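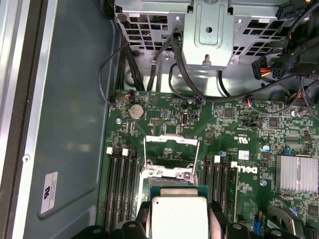
Selila 装机单元 安全检查表（附批注）

地点：Jesten 共享工坊，里间工位
作业内容：机械臂辅助拆装台式机处理器，机箱为 Dell 塔式，侧放
检查人：Bart Vanhove
复核及批注：Sohail Awan
适用版本：六月修订稿，替换春季那一版
结果标记：合格 / 不合格 / 待办 / 不适用

填写说明
每次开机前由当班操作者逐项检查，A 至 C 节在控制柜上电之前完成，D 节以后在上电、未使能状态下进行，另有注明的除外。标“待办”的项目须写明限制条件，不写限制条件的按不合格处理。批注写在对应项目下面，不另附页。旧表中已删去的项目不再沿用原编号。

A 供电与静电

A1 目标机箱的市电插头已拔出，插头放在操作者看得见的位置。
结果：合格
批注（Awan）：只关电源后面的船形开关不算。上一版写“断电”，有人理解成关机，这次改成“插头拔出”。

A2 拔出插头后按住机箱电源键，再等待 3 分钟，方可让夹爪进入机箱。
结果：合格
批注（Awan）：等待时间用墙上的计时器，不用示教器上的时钟。示教器重启以后时钟会归零。

A3 主板 12 V 供电端用万用表复测，读数稳定在零附近。
结果：合格
批注（Vanhove）：表笔从插头线侧进入，不要碰金属压板。

A4 腕带、台面、机箱金属件、夹爪本体接到同一接地点，逐段测导通。
结果：待办
批注（Vanhove）：台面和机箱之间正常。夹爪本体这一段读数会随腕部姿态变化，怀疑是末端法兰上的接地片没有压紧。
批注（Awan）：限制条件为整改前只许搬运报废处理器，不许碰能用的件。整改后在腕部的几个常用姿态各测一遍，取最差值填写。

A5 控制柜与目标机箱不共用同一个排插。
结果：合格

B 工位与机箱固定

B1 机箱平稳侧放，开口朝上，用手推机箱四角无晃动。
结果：合格

B2 机箱用限位块靠紧，不得依靠线缆或散件顶住。
结果：合格
批注（Awan）：限位块请用 Vurneck 那套带橡胶面的。裸铝的那套会滑，已经收进柜子，别再拿出来。

B3 拆下的塑料件放在机械臂扫掠范围以外，或者在程序里登记为障碍物。
结果：不合格
批注（Vanhove）：机箱左侧台面上有一件灰色塑料件，没有登记。手动慢速时碰不到，自动回零的路径没有验证过。
批注（Awan）：两种处理方法选一种，不要口头约定“绕开走”。散热风罩、导风件之类拆下以后直接进料盒，料盒放到操作者一侧。

B4 后方木桌上的线缆不得垂入工作区。
结果：待办
批注（Vanhove）：桌面上的深色线缆有几根垂在机箱后面，目前离臂体够远，但没有固定。
批注（Awan）：用扎带固定到桌沿，纸张和小电路板一并挪走。桌子归 Chaudhry 项目组使用，动之前在公用板上留条。

B5 台面上无散落螺钉。磁性托盘不得放在硬盘上方。
结果：合格
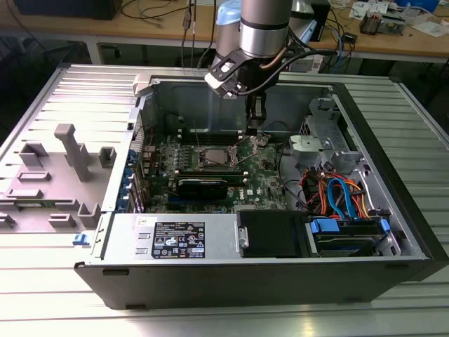
图注：检查时的工位，夹爪竖直朝下，停在主板上方靠近内存插槽处。

C 机箱内部走线

C1 橙、红、黑线束及蓝色 SATA 线从夹爪的下降路径上移开，并用软扎带固定。
结果：合格
批注（Vanhove）：SATA 线有弹性，固定后再观察一会儿，确认没有弹回来。

C2 驱动器架附近的黑色线缆不得跨过处理器插座。
结果：合格
批注（Awan）：从驱动器架那边绕过来的那一根最容易被忽略，它走的是主板上沿。俯视看不出高度，要蹲下来从侧面看。

C3 风扇插头、面板插头如已拔下，逐个贴标签。
结果：不适用

C4 金属支架、驱动器架等突出件已量取高度，并写入碰撞模型。
结果：待办
批注（Vanhove）：模型里只有机箱外框和电源，驱动器架用的是一个粗略的长方体，顶面偏低。
批注（Awan）：宁可把长方体做大。夹爪转腕时最宽的部分不在指尖，在安装板的外角，这一点在仿真里看不出来，因为当初导入的夹爪模型缺了安装板。请先补夹爪模型，再补机箱模型，否则量出来的间隙没有意义。

C5 显卡保留在机箱内时，夹爪不得从显卡上方横移。
结果：合格
批注（Awan）：程序里已经设了禁行区。更换机箱型号以后要重设，不能照搬坐标。

D 夹爪与末端

D1 指尖无毛刺，无金属屑，夹持面用无尘布擦过。
结果：合格

D2 夹爪安装螺钉按标记线检查，标记线错位即停用。
结果：合格
批注（Vanhove）：标记漆有一处被磨掉，已经补上。
批注（Awan）：补漆之前有没有重新上扭矩？请补写。没有记录就拆下来重做。
批注（Vanhove）：没有。已退回重做，重做以后再填合格。本项以最后一次填写为准。

D3 夹爪外侧线缆在腕部全行程内不绷紧、不刮擦。
结果：合格
批注（Vanhove）：线缆在夹爪侧面绕出一个弯，转到腕部极限时弯变小，仍有余量。不要为了整齐把它扎死。

D4 夹持力上限已写入控制器，不能在示教器上临时修改。
结果：合格
批注（Awan）：夹持力从低往高试，用报废处理器做，夹住后轻推不滑即可。夹持位置只许在基板边缘，不许压顶盖中央。

D5 断气或断电时，夹爪保持夹持，不松开。
结果：合格
批注（Vanhove）：试验在泡沫垫上方进行，没有在主板上方试。以后也照此办理。

D6 腕部相机固定可靠，镜头清洁，画面能看清插座的边框。
结果：合格
批注（Awan）：金属面反光会把一部分画面洗白。请调整台灯的位置，不要靠提高曝光补偿来解决。判断处理器是否落到位时，反光正好盖住边沿的话，这一次判断作废，移开灯重新看。

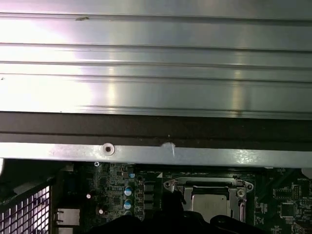 相机只作辅助观察，不作为落座的唯一依据。落座以后必须由人从侧面目视一次，再决定是否合上压板。Bart 提出过用两个角度的相机画面代替侧面目视，目前不采纳，等光照固定下来再讨论。届时需要一组在不同灯位下取得的对照画面，并且要包含故意放偏的情况，否则看不出这个方法会不会漏判。

D7 相机画面与夹爪坐标的对应关系已校验。
结果：合格
批注（Vanhove）：校验用的是主板固定螺钉。螺钉头亮，容易找，但高度和插座不一样，换算时要扣掉这个差。

E 动作与限速

E1 进入机箱开口平面以下后，线速度最多 30 mm/s。
结果：合格
批注（Awan）：这是上限，处理器接近插座时还要再低。程序里要写两段速度，不要只写一段再靠操作者拧旋钮。

E2 处理器在插座上方先悬停，悬停高度 11 mm，确认方向标记以后才许下降。
结果：合格
批注（Vanhove）：悬停高度从插座边框上沿算起，不从主板表面算起。旧表没有写清楚基准，两个人量出来的不一样。

E3 下降之前，插座压板完全翻开，拉杆处于松开位置，并且不会自行回落。
结果：合格
批注（Awan）：机箱侧放时压板靠自身重量不一定停得住。用手拨一下，有回落趋势的用泡沫条挡住，不要用胶带粘在插座边框上。

E4 下降过程中不得横向修正。位置偏了就升回悬停点再修。
结果：合格
批注（Vanhove）：程序已经锁住下降段的横向轴。手动模式没有锁，靠操作者自觉。
批注（Awan）：“靠自觉”不能写在合格项下面。请在手动模式里加同样的锁，加好之前手动下降一律双人操作，一人看侧面，一人按使能键。

E5 松开夹爪前，处理器已由插座承托。松开后夹爪先竖直上升，离开内存插槽的卡扣高度后才许平移。
结果：合格
批注（Awan）：内存插槽紧挨着插座，白色卡扣立起来以后比槽体高。如果只更换处理器，卡扣不用打开，保持扣合。

E6 压板和拉杆由人手操作，机械臂退到机箱外并解除使能以后进行。
结果：合格
批注（Vanhove）：Selila 以后想让夹爪拨拉杆，目前只在拆下的废主板上试，不在整机里做。

E7 异常停止后不得直接续跑。先退出，再查位置，从悬停点重新开始。
结果：合格

F 人员与急停

F1 急停按钮在操作者伸手可及处，每次开机前按一次，确认使能断开。
结果：合格

F2 使能状态下，任何人的手不得伸入机箱。
结果：合格
批注（Awan）：捡螺钉也包括在内。掉进机箱的螺钉要等解除使能以后再找，找到并登记之前不许恢复。

F3 旁观者站在地面黄线以外，操作者不与旁观者交谈。
结果：待办
批注（Vanhove）：开放时段人多，黄线被推车压住一段。
批注（Awan）：限制条件为开放时段只演示手动慢速，不跑自动程序。推车挪走、黄线补齐以后解除。

F4 护目镜、腕带齐备，长发扎起，不戴手套操作示教器。
结果：合格

F5 新操作者第一次上机，必须有已登记的操作者在场。
结果：不适用 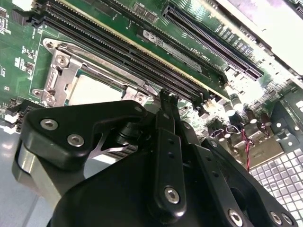
G 收尾与交接

G1 处理器取出后，插座立即加盖保护盖，夹爪不得在敞开的插座上方停留。
结果：合格
批注（Awan）：保护盖放在固定的盒子里，盒子缺盖时当天不开工。盖子盖好以后仍按有触点处理，不要把盖子当作可以碰撞的面。

G2 内存条已完全入槽，两端卡扣扣合；拆下的内存条装入防静电袋。
结果：合格
批注（Vanhove）：内存标签与槽位的印字对着抄到交接单上。印字从操作者这一侧看是倒的，抄写时到对面去看，之前抄错过一次槽位。

G3 PCIe 插槽内及电容之间无异物。
结果：合格
批注（Vanhove）：用手电斜照，不用压缩空气吹，吹了会把碎屑赶到插槽里面去。

G4 机械臂回到停放位后解除使能，关闭控制柜，钥匙交回。
结果：待办
批注（Awan）：见 B3。回零路径没有验证之前，用手动方式回停放位。

G5 重新通电测试主机时，机械臂必须在停放位，控制柜断电。
结果：不适用
批注（Vanhove）：本次没有给主机通电。

G6 填写使用时间、异常停止情况及处理人，没有异常也要写“无”。
结果：合格

遗留事项
A4 夹爪接地：Vanhove 负责，换接地片后复测，测点及姿态写进本表。
B3 塑料件及回零路径：Vanhove 负责，下次开机前完成，未完成不开机。
B4 后方线缆：Awan 与 Chaudhry 项目组协调。
C4 碰撞模型：先补夹爪安装板，再补驱动器架，完成后 Awan 用慢速空跑核对。
D2 安装螺钉重新上扭矩：完成前末端不得带载。
E4 手动模式横向锁：Vanhove 负责，Awan 验收。
F3 地面黄线：补线材料已在柜内。

复核意见（Awan）：本表不能作为自动运行的放行依据。B3 和 D2 关闭以后，可在手动慢速下继续用报废处理器练习；A4 关闭以前，不接触可用部件。下次检查时请把旧版从夹板上取下，两版并排夹着，已经有人填错。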